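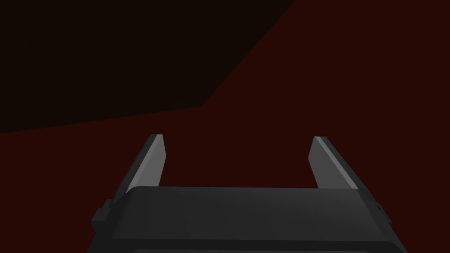 Wrist view in sim, gripper open over the red surface.

January, notebook entry, handle-approach planner

Good session! The viewpoint scorer is finally hooked up to the Krajčí planner and the two of them are talking. I've wanted this since we moved the wrist camera into the Damgate sim, so forgive the length.

The short version: before the planner commits to an approach, the scorer looks at the wrist render and asks whether there is anything in it worth localizing against. Flat color gets a low score. A view like the one at the top is a great negative case -- red, near-black, one clean boundary and no handle anywhere. The old code would have taken that boundary, called it a front edge and planned happily toward it. The new code says "not enough" and asks for another viewpoint.

Getting there took some cleanup. The gripper mask was stale, so the fingers were leaking into the edge map, and two bright finger edges make a lovely fake handle if you let them. I now generate the mask from the joint state every tick. It costs 2 ms and I don't care, it's worth it.
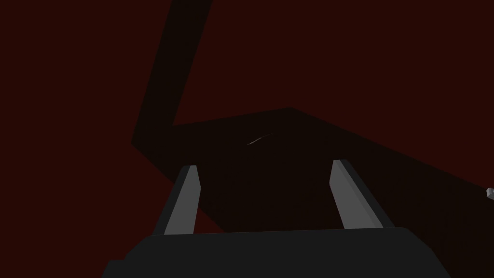
I also split the score into two terms, structure and target. Structure is long straight edges after masking. Target is the handle detector's confidence. With one blended number, a big dark slab with strong outlines could outrank a view with a real handle in it, and the planner would sit there admiring furniture. With two terms it can use structure to pick a direction and hold off on closing in until target comes up.

Ran the batch on seed 541, 50 starts, same starts for old and new. Five still end in a timeout. I replayed all five and they share a pattern: the search hops between two viewpoints that score almost the same. Needs a small penalty for revisiting. Garnet Caron suggested keeping a short history in the node itself instead of in the scorer, and I think that's right.
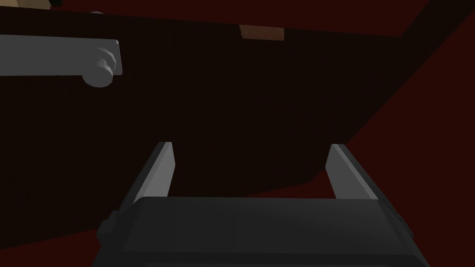 Next thing is the handle model. The detector is good on the bar and shaky on the end fitting, so the grasp frame slides along the rail from one tick to the next. I'd like to fit the rail axis first and only then choose a point along it. The Truria fitting code already does this for pipes and should port over in an afternoon.
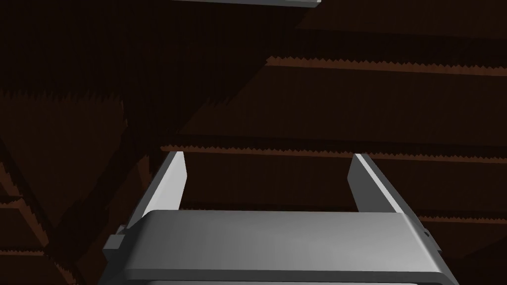 Jagged edges on the dark brown planes, fingers open.

Open item: aliasing. Edges like these break into little teeth and the line fitter returns a pile of short segments. Try supersampling in the renderer first, then merging segments by angle. Branch is proltness-edges, config is checked in, replay logs are next to it. Please run it before changing the mask code!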